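Dishes first, laundry later: Abenezer Ayele on what a two-finger hand can manage

24 April 2026

Abenezer Ayele has worked on kitchen handling at Brunamach since the company stopped building conveyor sorters and moved into household machines. Asked whether a robot can do the dishes yet, he wants the question split. Loading a rack from a tidy pile is one job. Clearing a counter after a meal is another, and he puts the two several years apart.

"A rack has slots. A slot tells you where the plate goes and at what angle," he says. "A counter tells you nothing. The plate is leaning on a bowl, the bowl is on a cloth, and if you pull the plate the bowl rolls."

His group learns from people. Operators work in ordinary kitchens with hand-held grippers, one in each hand, and the recorded motion is used to train the arm. The set Ayele is working from at present has 800 plate lifts in it. After sorting, 267 were kept for the first round of training. Most of the rest were dropped for one fault, a grip that began on the rim and slid before the plate came clear.

The rim is the usual place to take hold. Two parallel jaws can't get under a plate lying flat, so the operator tips it or uses whatever it is already leaning on. Rubber on the pads helps with glaze. It helps less once there is soap on it, and Ayele says the difference between a clean plate and a soapy one is larger than the difference between any two plates.

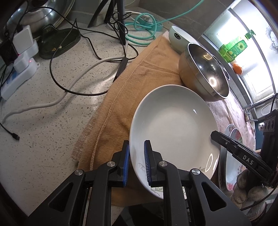

Loïc Lecomte doubts that more lifts of this kind will get anyone to a useful machine. In his view the jaws are the limit, and a hand with a third finger and a suction cup would make half the training unnecessary. He also thinks the rim is the wrong place to hold a heavy plate, as all the weight hangs off one side and the wrist has to fight it.

Ayele has heard the argument and accepts part of it. "The torque is real. With a big dinner plate you see the wrist sag a few degrees, and the arm has to learn that." He is less taken with suction. Brunamach tested a cup for one winter and gave it up in November. It held well on flat glazed surfaces and let go on raised patterns, crumbs and anything with a foot ring.

The current arm clears a simple counter at a rate he describes as poor. A person takes 30 seconds over a small stack of plates and bowls. The arm takes several minutes, with a pause before each grip while it decides where the edge is. Shiny steel is the worst case. A polished bowl reflects the window and the plates beside it, and the depth estimate goes wrong by enough to miss.

Cloth is next on the list, and he won't give a date. Towels turn up under dishes in most kitchens, and the arm tends to pinch the fabric together with the plate. For now the controller checks for drag during the lift and puts the item down again if it finds any.

Would he put one in his own kitchen? "For loading, yes, with the good plates in the cupboard. For clearing, ask me after the next 50 kitchens."

The next recordings will be made in Prothero, with the same jaws and a softer pad.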